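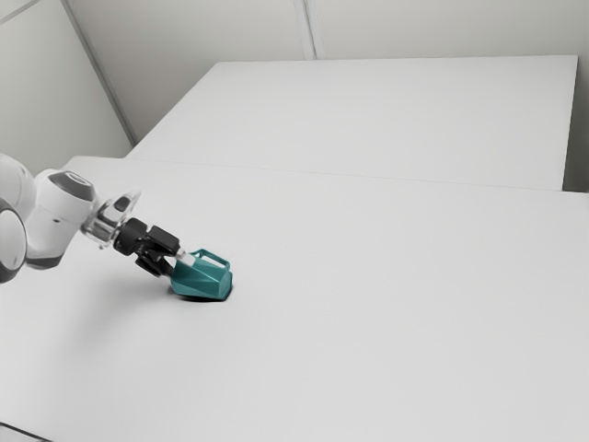
Sizing a Home Battery for Overnight Loads
By Celeste Aravena
12/18/22

A home battery is rated in kilowatt-hours, and the rating on the label is rarely the amount a household can draw. Most units hold back a reserve to protect the cells. The Coughlan wall unit, for instance, stores 8 kWh and releases 7.

Start with the overnight load. Sachiko Kobori, an installer at Gokeck, reads a customer's meter at sunset and again at sunrise, then repeats the readings in April, when the furnace runs less. 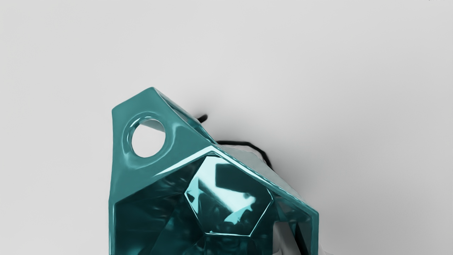 The second figure to check is continuous power. A well pump and an electric range running together can exceed what a small inverter will supply, even with the battery full. Bravura and Skodine both list this limit on the second page of their data sheets, next to the surge rating.

Temperature matters as well. Charging slows in an unheated garage, and Kobori prefers an inside wall kept near 50 degrees Fahrenheit or warmer. Local fire code may rule out some rooms, so ask the permit office before the conduit is run.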